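Rundbridge grippers – the build in pictures

Renato Baluyot and I have been making a pair of hand-held grippers since July, mostly on evenings when one of us should have been doing something useful. The idea is that you work them by hand, do ordinary chores with them, and a robot arm learns from the recordings. The arm is on order. The chores we already had.

Parts and blame

Linkages: drawn by Renato, redrawn by me, then quietly put back to how Renato had them. The triangular openings in the arms save weight and ate 119 minutes of my life with a needle file.

Pads: blue, from Stikard. We tried a softer set first and they came off on a jam jar. The new ones are glued, and so, for most of one evening, was I.

Pivots: plain screws, done up until the fingers stop wobbling and then backed off a touch. If the fingers squeak, back off a touch more.

Electronics: a Trako board in each body, 300 lines of my code and a good deal more of somebody else's. Total spend so far is 1279, which Renato rounds down when asked at home.

The tray

Sorting is the chore of the moment. One rule: anything small enough to lose may go in. The TV remote is the easy one, long and flat with plenty to get hold of. The shiny copper-coloured jar is my least favourite, being round and smug about it. Renato likes the little figures at the side and will spend a whole session on them if left alone.

Both grippers over the tray, blue pads facing in, green light on the right-hand one. The hair clip with the gold-toned bits was my suggestion and I regret it. 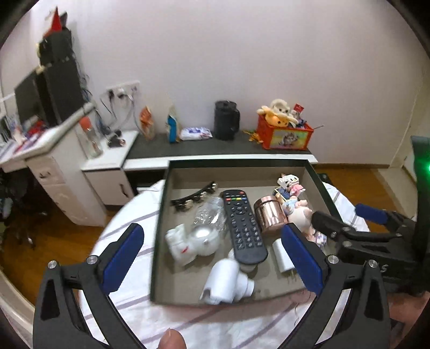

Still to do

A proper stop on the trigger, so it no longer bites the knuckle. Longer pads, if Stikard will sell us fewer than a boxful. Recording number 2398 was spoilt by my sleeve, so also a shorter sleeve.

Drawings go up once Renato and I agree which version is the current one. Mine is the one with the neater file names.

Amado Fajardo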